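Halten Learning to open second adult study centre in Fencombe

Evening and daytime courses in maths, English and bookkeeping start in May

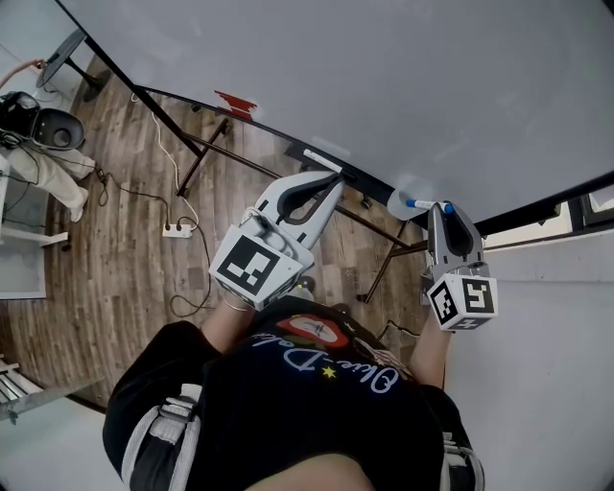 FENCOMBE, Thursday, January 4, 2018 — Halten Learning, the adult education charity based in Hirby, will open a second study centre this spring in the former Pelupessy building on Fencombe High Street. The centre will offer 16 courses in its first year, most of them free to people who left school without a pass in maths or English.

The Pelupessy building was a furniture showroom until the business closed. Halten Learning has taken the ground and first floors on a long lease. Work on the inside began before Christmas and covers new heating, a lift, two accessible toilets and a small kitchen for students. The shop front will be kept, along with the name over the door, which many people in the town asked to see stay.

There will be four teaching rooms, the largest of which will seat 40. A quiet room on the first floor will be open to anyone enrolled on a course, whether or not they have a class that day. Computers can be booked at the front desk.

Courses on offer

The main courses will be maths and English, from beginner level up to GCSE. Each group will meet twice a week for two hours, with a choice of morning or evening classes. Students will be given a short assessment before they join so that they are placed in the right group. It is not a test, and no one is turned away on the strength of it.

Other subjects in the first year include bookkeeping, basic computing, English for speakers of other languages and an introduction to teaching assistant work. A ten-week course on household money, run in Hirby for the past three years, will also be taught in Fencombe. It covers reading a payslip, comparing energy tariffs, and what to do when a bill cannot be paid on time.

Evening classes will start at 6.30pm. The last bus to Hirby leaves from outside the library at 9.05pm — classes will end by 8.45pm to allow for this.

Why Fencombe

Halten Learning has run classes in Hirby for 11 years. In the last school year roughly a third of its students travelled in from Fencombe and the villages to the east, a journey of up to an hour each way. When the charity wrote to former students who had dropped out part way through a course, travel was the reason given most often, ahead of childcare and changes in working hours.

A survey carried out in the town last autumn drew 97 replies. Maths was the most requested subject, followed by computing. Most of those who answered said they would prefer to study in the evening, though parents of young children asked for classes that fit within the school day. The timetable has been drawn up with both groups in mind.

The Hirby centre will stay open with its present timetable. Students already enrolled there may move to Fencombe from the start of the summer term if a place is free in the same course.

Fees and help with costs

Maths and English courses are free to adults who do not yet hold a GCSE at grade 4 (formerly grade C) or above in the subject. Fees for other courses will be listed in the spring prospectus, with a reduced rate for people receiving certain benefits. A small fund is available towards bus fares and childcare, and students can apply for it when they enrol.

Enrolment

Printed copies of the prospectus will be available from the Hirby centre, Fencombe library and both doctors' surgeries in the town. Enrolment can be done in person or by post. Anyone who would like to talk about which course might suit them can call in at the Hirby centre on any weekday between 10am and 4pm without an appointment.

Halten Learning is also looking for part-time tutors in maths and bookkeeping for the new centre. Tutors should hold a teaching qualification or be willing to work towards one. Application packs can be requested from the Hirby office.

ENDS

Notes to editors

Halten Learning is a registered charity providing courses for people aged 19 and over in Hirby and the surrounding area.

Press visits to the Fencombe building can be arranged through the Hirby office once building work is complete.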